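About us

Batix is a small non-profit group that studies how online platforms decide what people see. We look at video apps, search engines, job portals and shopping sites, and we ask who is shown what, and for which reason. Our office is in Drandby, on the second floor over the public library, and most of our work is done from there.

How we started

The group began with one question from Radu Ilie, who was at that time teaching statistics at an evening school. His students searched for health advice with the same words, on the same evening, and received very different answers. One got a hospital page. The student sitting next to her got a shop for food supplements. Radu wrote down the results in a notebook and wanted to know if a larger group would show the same thing. He put a notice on the school website and 969 people answered it – many more than he had chairs for.

This first study was called Dobre, after the street where the school stands. The participants sent us their search results by e-mail, which was slow and caused a lot of copying by hand. We still have the spreadsheets, and some of them we still cannot open. But the report was read by two newspapers and a consumer office, and after that we decided to continue as a registered organization.

What we do now

Our main project today is Vustcombe, a panel of 500 people who agree to share parts of their recommendation lists with us. They install a small program in the browser. It records which videos and articles are suggested, in which order, and under which heading. It does not record messages, passwords or payments, and every participant can look at the collected data before it is sent. A participant can also leave at any time, and then the data are deleted within five days.

Health information has stayed an important subject for us. We follow what platforms suggest to people who prepare for an operation, who care for an older parent, or who only want to understand a letter from the doctor. In this area the difference between a good source and a bad one matters a lot, and the order of the results is often the only help a reader gets. 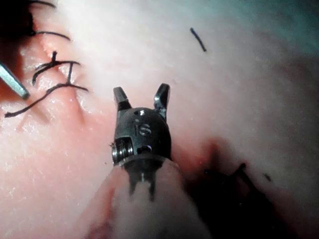

The open jaws of a robotic surgical grasper.

Besides health, we work on job advertising and on local news. The job study compares which positions are offered to users of different ages living in the same town. The local news study is smaller, and it is led by two of our former interns. They want to know how often a regional newspaper appears in a feed when something happens in its own region.

How we work

We publish our methods together with our results. When a company disagrees with us, we print its answer in full on the same page as the report. Sometimes we made a mistake, and then we correct the report and leave the old version available, with a note on top.

We do not accept money from the platforms we study. Our income comes from foundations, from small donations and from the courses we give to teachers and journalists. The yearly accounts can be downloaded from the page "Finances". Because the team is small, we cannot check single accounts or help to recover a blocked profile, although we receive many requests of this kind.

Take part

The Vustcombe panel is open for new members twice a year. The next registration is in July, and you need only a computer and a normal browser. Telephones are not supported yet – we are working on it. Teachers who would like a course for their class can write to us through the contact form and should mention the age of the students and the preferred language.

This page was last updated on May 8, 2023.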